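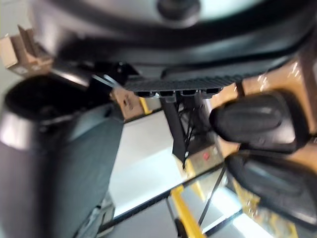
View from the wrist camera, with the finger pads at right. The thin black cable running down toward the lower right is the kind of thing I now stare at all day.

Hi all, Khalil asked me to write up the finger pad stoppage for the newsletter, so you get my version, and he can complain in the next issue.

Short story first. On 8/25/24 we were partway through a long run of the tray job (pick up a shoe tray, set it back on the shelf, repeat until everyone loses their mind) when the arm closed on a tray and just kept squeezing. No alarm, no slowdown. The log says it held the closing command for 19 seconds before Emiliano Cabello hit the stop. He was standing well outside the taped line, thank goodness, and the only casualty was one tray with a dent in its rim.

My first guess was the pads. We'd put on a fresh set in June and they had 2728 cycles on them, and our own rule says swap at 2000. So yes, we were way over, and that one's on me -- I had the reminder set on my old laptop. But the pads came off looking okay, a little shiny at the tips and that's about it.

Next I blamed the Havidik controller, mostly out of habit. Khalil spent a whole afternoon replaying the log on the bench and it behaved perfectly every single time, which was maddening!

What finally cracked it was Emiliano wiggling cables. With the arm parked low, all good. With the arm reached out and the wrist rolled over, the force reading froze at its last value and stayed there. The controller was looking at a nice light grip that was old news, so it kept closing. The connector had a pin that had backed out by a hair (we needed the magnifier from the Srour kit to see it), and it only lost contact when the cable pulled from one side.
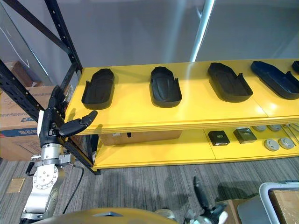
Shoe trays on the yellow shelf, hand raised near the front corner.

The part that bugs me is that a frozen reading should have stopped the arm all by itself. Our check looked for a missing signal, and a stuck one sailed right through. Khalil has changed it so that if the number doesn't budge at all for 56 milliseconds while the fingers are moving, everything halts. We tried it by yanking the connector mid-grip, over and over, and it stopped each time.

If you run the same setup over at Stodadthorpe, please do these before your next long run:

Roll the wrist all the way both directions and watch the force number while you do it.
Tug gently on the connector from each side.
Pull Khalil's new check from the Kenedis folder. The old one is still in there too, so look at the file name.

Replacement connectors are on order, and I'll bring a few spares when I drive over. The dented tray is on my desk if anybody wants to see it.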